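Student Work > Welding and Fabrication > Second Year > Project Reports

A Garden Gate for Prirden Court: Project Report
By Nasrin Ebrahimi

When I started this project in February I had welded plenty of practice coupons and exactly one thing that anybody used, a boot scraper for my aunt. So when the residents at Prirden Court asked our program for a new side gate for their shared garden, I put my hand up before I had really thought about it. The old gate had rusted through at the bottom hinge and had to be lifted every time you went in, which is hard on older folks with a watering can in one hand.

My budget was $200 for materials, and our instructor, Mr. Nazari, wanted a full drawing before I cut anything. I drew it three times. The first version had far too many curls in it (I love a scroll, I can't help it) and the second was too heavy for the existing post. The third was a plain frame of square tube with upright bars and one diagonal brace, and that is the one I built.

Choosing the rod

Most of my reading time went into electrodes. I compared E6010, E6011 and E6013, and settled on E6013 for the thin tube. It has a soft arc, it doesn't dig in too deeply, and the slag comes off nicely once you get your travel speed right. The first two numbers give the tensile strength of the weld metal, 60,000 psi, and the last two tell you about position and coating.
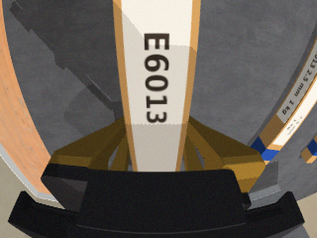 Figure 1. Electrode box with the E6013 marking.

I ran test beads on scrap first and blew a hole in the very first one, so down came the amperage. After that I kept a notebook of settings next to me, and I would tell any first-year student to do the same!

Layout and tacking

Square is everything on a gate. I clamped the frame flat, measured corner to corner both ways, tacked, and measured again. My diagonals started out at 1,089 mm and 1,092 mm, and it took a good part of an afternoon with a ratchet strap to pull them even. I welded opposite corners in turn to keep the heat from dragging everything sideways.

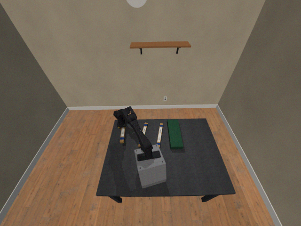

Figure 2. Table with three narrow blocks lying on it.

The upright bars went in next, 12 of them, with a scrap spacer between each pair so that the gaps would match. I was very pleased with the bars. I was less pleased with the latch, which I put on upside down and had to grind off again while Mr. Nazari kindly looked at something else.

Finishing and storage

I cleaned everything with a wire wheel, wiped it down, and brushed on two coats of Asteso primer and a dark green topcoat from Vena. Leave more time for paint than you think you need. I also learned to keep opened rods off the floor and somewhere dry, and my report on the workspace recommends a proper shelf for them.
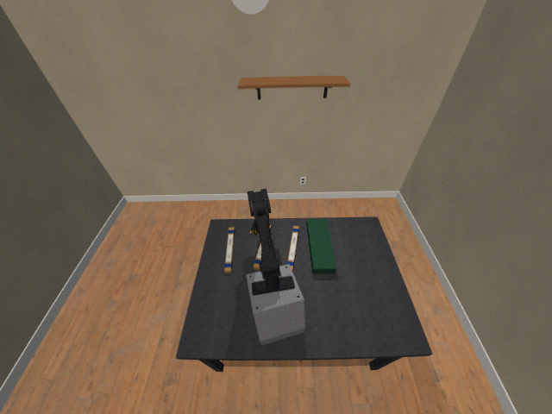
Figure 3. Wall shelf on two brackets.

The gate was hung one morning in light rain and it swings with one finger. I still look at the bottom left corner weld and wish I could do it over.

Comments

T. says: Lovely write-up. What amperage did you end up with on the tube?

Nasrin Ebrahimi says: Thank you! I'd have to look in the notebook, I changed it for the hinge side. Will post it.

gardengate_gran says: I use this gate every day, dear, and the latch is perfect.

Contact the program office | Copyright Student Work Archive | Back to top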